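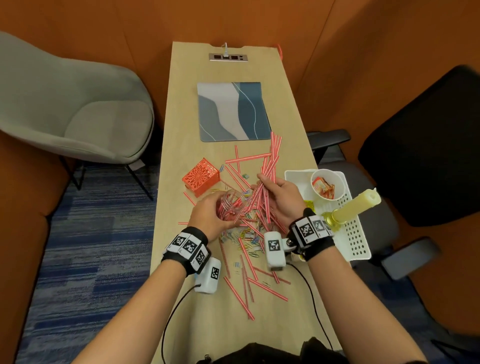 Workplace Tips: Sorting Small Supplies When the Refill Line Is Automated

Since February, pantry and stationery refills at the Vetthorpe offices have been handled by the Ekov dispensing system. Staff no longer count stock or place orders. The small supplies on shared tables, however, are still sorted by hand, and the following guidance applies to all employees who take a turn at this work.

Empty the whole table lot before sorting. Straws and paper clips that have become mixed are separated faster when spread out on a bare stretch of wood.

Put straws in a clear glass jar. Tilt the jar on its side and feed them in as a bundle, with the ends level. Striped straws are stocked under item 1398.

Collect paper clips last. They slide under the straws and are easily missed. Binder clips are kept apart, as they jam the Ekov hopper.

Place packets, cups and candles in a basket with open sides, so that the contents may be checked without unpacking.

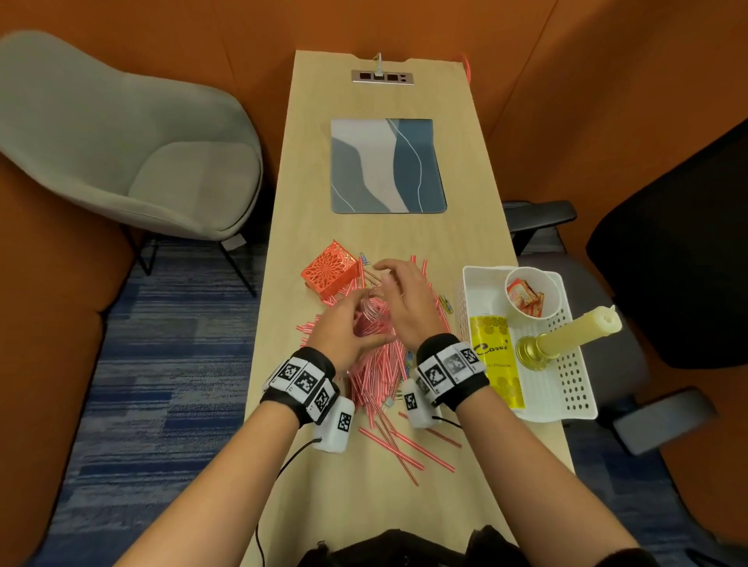

Trurness Workplace Notes, Issue 4, page 6

Steady the jar with one hand at the side and use the other at the top. Straws should not be pressed down to make room; a second jar is available on request.

Changes to duties. The former stock clerk positions have been regraded as supply attendants, with no reduction in hours. Attendants now review the Pan refill report each morning and correct the entries the system has misread. Two paid training sessions are provided, and employees who prefer manual duties may apply to remain on table sorting.

Sorting time is working time and is to be recorded as such. Employees should change hands or take a short rest when fingers become tired. No individual speed targets have been set.

Revised Oct 18, 2023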